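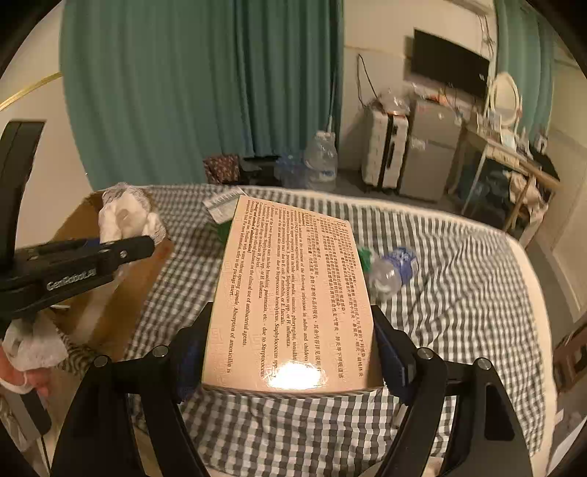

04/11/2025, Gruvwood workshop, card table notebook
Present: me (Rami), Suha, Afaf, Maysoun. Wissam came after the first game and played the second.

Subject: Tostari, the bidding problem again.

For those who open the notebook only at this page, the state of the rules is this. Four players, fixed partners sitting across. Four suits, ranks 1 to 16, all the cards are dealt, so each hand is 16 cards. One round of bidding, highest bid names trump, then normal tricks, you must follow suit if you can. The game ends when one side has 20 points. The rest is in the March rules sheet, and I changed nothing there except the scoring of a failed bid, which I explain lower.

The complaint from last time was that bidding is not worth it. Maysoun said it most clearly: she wins more when she passes always and lets the other side fail. I did not believe it fully, so I let Kivi (our small script which plays the hands) run over the night with the current rules. Result: 1560 hands, and the bidding side made its contract in 744 of them. So a little under half. With the old penalty, where you lose the full bid and the opponents also gain one point per missing trick, this means that passing is really the better plan for a patient player. Maysoun was right and I wrote it on the board so that she can see it.

I must note that Kivi bids badly. It counts high cards and long suits and adds them, and it does not listen to what the partner has bid. A real pair would do better. But I do not think a real pair would do so much better that the problem disappears, and new players bid more or less like Kivi.

Change tested today: a failed bid loses the full bid, but the opponents gain nothing. I call it the "quiet" penalty in this notebook.

First game. Suha and me against Afaf and Maysoun.
The bidding became more active from the second hand. Afaf bid nine with a hand that she showed us after, and it was not a nine, it was maybe a seven with good luck. She failed by two tricks. Under the old rule this would put Suha and me far in front and the game would be finished in the heads of everybody. Under the quiet penalty they were behind but still playing, and they came back. We lost in the end, with our side three points short. I count this as a good sign, although I did not enjoy it.

A thing I had not expected: the defenders play less carefully now. When the contract is already broken, there is no reason to take one more trick, and the last four or five cards are just thrown on the table. Suha did this in two hands, and I did it also. In the old rule every extra trick was a point, so people stayed awake until the last card. We have repaired the bidding and damaged the end of the hand.

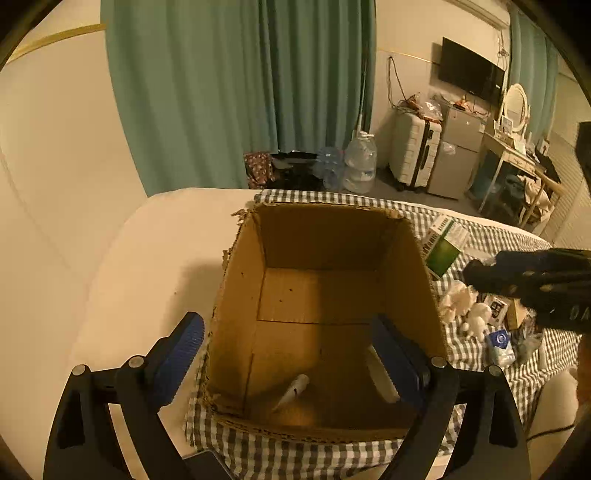
Second game. Wissam took my chair and I only watched and wrote.
Wissam asked if the defenders could get one single point for breaking the contract, no matter by how many tricks. We played like this from the third hand. It does not solve the sleepy ending, but it gives the defenders something to fight for at the moment when the contract is close. Afaf liked it. Suha found it strange that a failed bid by one trick and by six tricks is the same for her. I think both are correct.

Other possibility, by Suha: the last trick of each hand is worth one point for who wins it, always, contract or no contract. This is an old idea, several trick games have it, and in Cestulley we used it already with success. It makes players keep one strong card for the end, which changes how you draw trump. We played only two hands with it because it became late. In both hands the last trick was won by the person with the last trump, so there was not much drama. Two hands say nothing. I want a full game with it before I have an opinion.

Notes on partner signals.
We have still no written rule about what you may tell your partner. Today Wissam asked Maysoun "do you like this suit?" and he was half joking, but Afaf stopped the hand and asked if this is allowed. In my opinion no table talk during the play, and during the bidding only the bid itself. This must be in the rules sheet with clear words. Signals by the cards (for example, playing a high card and then a low one) are fine, and I do not want to forbid them, because one cannot check it anyway.

Notes on the low cards.
The 1 of each suit is at the moment the lowest card and nothing more. Maysoun proposed that the 1 beats the 16 if both fall in the same trick, as in some games where the small card catches the king. I tried it alone at home last week with open hands. It is funny the first time and then it is annoying, because the bidder cannot count the 16 as a sure trick, and so we are again at the point where bids fail. I leave it out of Tostari. It could be kept for a shorter game with less bidding.

Speed.
The first game was slow. Sorting 16 cards in the hand is hard for new players, and Afaf puts them always on the table face down in two piles first. If we cut the ranks to twelve the hand is more comfortable, but then the target score is wrong and the Kivi numbers cannot be used anymore. I do not want to open this question before the scoring is decided. Please, one change at a time.

Small mistakes in the rules sheet, found while reading it aloud:
In paragraph two we say "dealer" and in paragraph five "giver" for the same person. Use dealer.
It is not said who leads to the first trick. We have always played that the bidder leads. Suha believed it was the player left of the dealer, and in the sheet she could be right.
If all four pass, the sheet says "deal again" but not by whom. We play the next dealer. Write it.
The example with hearts shows a bid of eight that takes eight tricks and then scores it as seven. My error.

To do
Me: put the quiet penalty plus one point for the defenders into Kivi and run the same 1560 deals again, same seed, so that we can compare with the 744. After this, the same with the last trick point, separately.
Me: correct the sheet, new print for everybody.
Suha: look in the Cestulley notes how we wrote the last trick rule, I remember that the wording took us a long time.
Wissam: ask at the Gruvwood front desk if we can have the bigger table, the discard pile and the score paper were all the time on top of each other.
Maysoun: play one game where you pass always, also with a very strong hand, and write the result here. I want to see if the patient plan still works.

Added later, same evening. Kivi stopped in the middle of the run because it had no case for two sides reaching 20 in the same hand. The rules have no case for it either. At the table it has never happened to us, but with the defender point it can. Proposal: the bidding side counts first. I asked Afaf by message and she agrees. The others please write yes or no under this line.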